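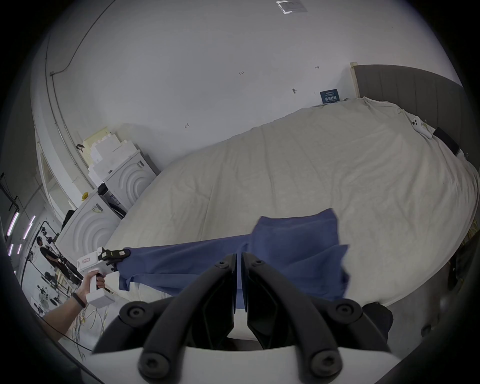
Figure 5.1 A blue cloth held by one corner in the jaws of a hand-held gripper, as seen from the camera on a second gripper.

Chapter 5
Gathering Examples by Hand

A learning system that handles cloth needs examples of cloth being handled. Chapter 4 treated the case in which an operator steers the robot itself. This chapter treats the case in which a person carries the gripper and the robot is absent. The recorded motion is later mapped onto an arm, a step covered in Section 5.4.

Cloth is a demanding test of the method. A rigid block can be described by its position and the way it is turned. A sheet or a shirt has no such short description, and two folds that look alike from one side may behave differently when lifted. The set of examples must therefore cover many starting shapes, including bunched and partly stretched ones.

We use the term episode for one unbroken recording of a task, from the first approach to the final release. The Grornholm set, used in the exercises, holds 4,000 episodes of folding and spreading. Of these, 495 were set aside for testing. A further 76 were rejected on review and appear in neither part.

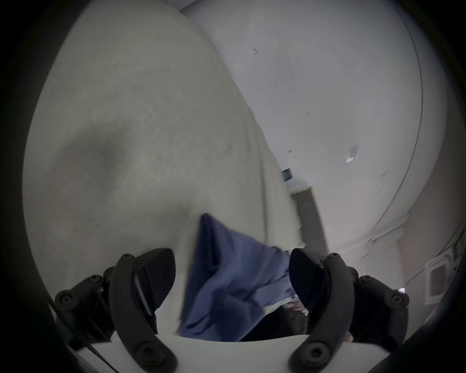 Figure 5.2 Crumpled blue fabric between the two finger pads, viewed from the gripper's own camera.

A camera fixed to the gripper keeps the finger pads at a constant place in the picture, whatever the colour or layout of the room behind them. The wide lens takes in much of the surroundings, at the cost of strong curvature toward the rim. Straight edges bend, and distances near the rim cannot be read directly. Section 5.2 gives the correction used by Fawzy and Amrani.

Two-handed work adds a timing problem. Each gripper keeps its own clock, and the two records must be lined up before an episode can be used. Section 5.3 compares three ways of doing this.

Readers should review the notes on frames of reference in Section 2.6 before continuing.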